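Small Boxes, Small Bottles: a Vanity Organizer Gallery

July
By Olesia Lysenko

I did not own a proper place for my make-up until I was already an adult with a job and a lease. When I was a girl, my mother kept everything in one biscuit tin, and it was my task to find the lipstick at the bottom while she was standing in the hall with her coat on. Maybe for this reason I have such a weakness for boxes with small drawers.

This page continues my series on tidy corners. The last time I wrote about sewing things and I received many kind letters, also a few strict ones (yes, I know now that pins should not live together with buttons). For this one I have chosen the little vanity organizer, the kind which has a mirror, a few drawers and an open part on the side for the bottles. I think it is a very sensible piece. It takes less room than a dressing table and you can carry it to wherever the light is good.

Before the pictures, some words about how I fill such a box. I begin with everything outside on the table. Then I make two groups: what touches my face every morning, and what does not. The second group is always bigger than I expect. From it I throw away what smells strange or has changed colour, and the rest goes to a bag in the wardrobe. Only the first group is allowed to come into the organizer.

After this I look at the shapes. Standing things go to the open side, flat and soft things go to the drawer. It sounds too simple to write down, but for years I put my bottles lying in a drawer and my puffs standing between the bottles, and every week I was wiping something. The mirror part I leave until the end, and there I keep nothing on the trays that can roll.
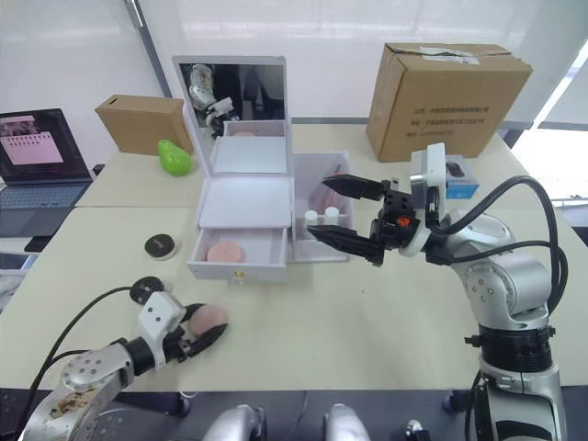 Two pink puffs, one of them already in the drawer. The small bottles have their place in the open side.

Puffs deserve a drawer, in my opinion. They collect dust very easily, and if you leave them beside the bottles they drink up whatever is leaking. I wash mine with a mild soap, press the water out in a towel and leave them on the window sill overnight. They must be completely dry before they go back, otherwise the drawer gets a smell like an old gym bag. My neighbour advised me to lay a piece of cotton under them and I have done it since spring. It is easy to take out and wash together with the pillowcases.

About the knobs. I like a small metal-coloured knob on a white drawer, it is cheerful and one finds it quickly when still half asleep. But check that it is screwed well! On my first organizer, a Sarine, the knob turned around and around in my fingers until one morning it stayed in my hand. A drop of wood glue solved the matter. On the Nodinex which I have at present I tighten the screws from inside every few months, with the same little screwdriver that I use for my glasses.

The inside walls are also worth a thought when you are buying. Fixed walls look neat in the shop, but then you come home and your one favourite jar is too wide. My sister took a ruler with her and measured the compartments while the shop assistant was watching. I was a bit embarrassed, but hers is the only box in our family where everything fits. If you order through the internet, ask the seller for the inner measurements — the outer ones tell you very little. Mine is 20 centimetres deep on paper, and the drawer inside is a good deal shorter.

For cleaning I use a soft cloth with warm water and one drop of dish liquid, and for powder in the corners a dry paintbrush. The brush must be dry. Powder with water becomes a paste, and this paste I was scraping out of a corner with a toothpick for a whole evening. The mirror I do last, with a different cloth.

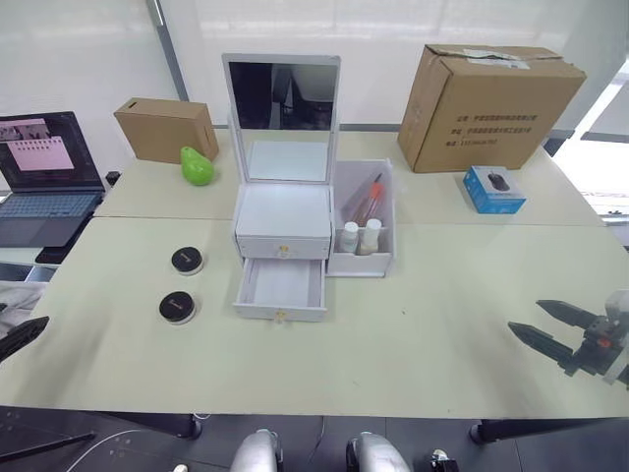 The lower drawer open and empty, the upper one shut. Two round jars with black lids are still out on the table.

Walid Atallah wrote to me that he would never give a lower drawer to puffs or brushes, it should be for the things you use once in a month, and that the top drawer is the one your hand finds by itself. He also wants me to tell everybody to label the jars on the lid and on the bottom, for the lids get exchanged. I agree about the jars. About the drawers I am not sure, as my hand finds the lower one just as well, but I have promised him to try it his way until the end of summer.

Round jars are in any case the difficult guests. They are too low for the open side, where they disappear behind the bottles, and in the drawer they slide to the back each time you close it. I tried a strip of the rubber mat that is sold for kitchen shelves. I cut it with ordinary scissors to the size of the drawer, and the jars do not travel any more. The rest of the roll went under the cutlery.

One more question came by letter, if the box should stand near the window. For putting on make-up, yes, daylight is the best and cheapest lamp. For keeping creams, no. I carry mine to the window in the morning and afterwards put it back on the chest of drawers, where the sun does not reach. In winter I am lazier and it stays at the window until March.

The next gallery will be about the bathroom shelf, if I manage to finish sorting mine before the guests come.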